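Re: [league-fixtures] Tie-break format for the second division

> On the Breneck proposal: are we saying the deciding set goes altogether,
> or only when a match is running late? And does the change apply to
> doubles? Our captain at Aitken has read it both ways.

Only when the court is needed. The draft says that at one set all, if play has passed 70 minutes, the third set is replaced by a match tie-break to ten points. Under 70 minutes, the pair play a full set as before. Singles and doubles are treated the same.

The clock starts at the first serve of the match – the knock-up is excluded. Paragraph 7 of the draft gets this wrong and will be corrected before the September meeting.

> Does it affect the averages?

Slightly. A match tie-break is entered as one set and one game, so 7-6 must not be written on the card. I went through last season's cards for Gestthorpe and Cleso and found it entered as 7-6 in 7 rubbers. These have been amended and the table order is unchanged. The full sheet has 2,888 rows and I have not checked the other clubs.

Captains should send comments on the wording to the list. Ball changes are a separate item and can wait.

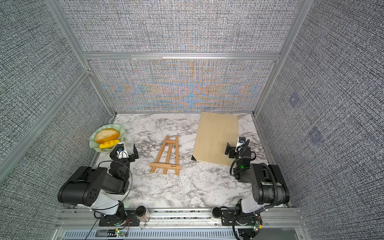 **Signe Hovland**

Fixtures and results, second division. Cards by 9 pm on the evening of the match, please.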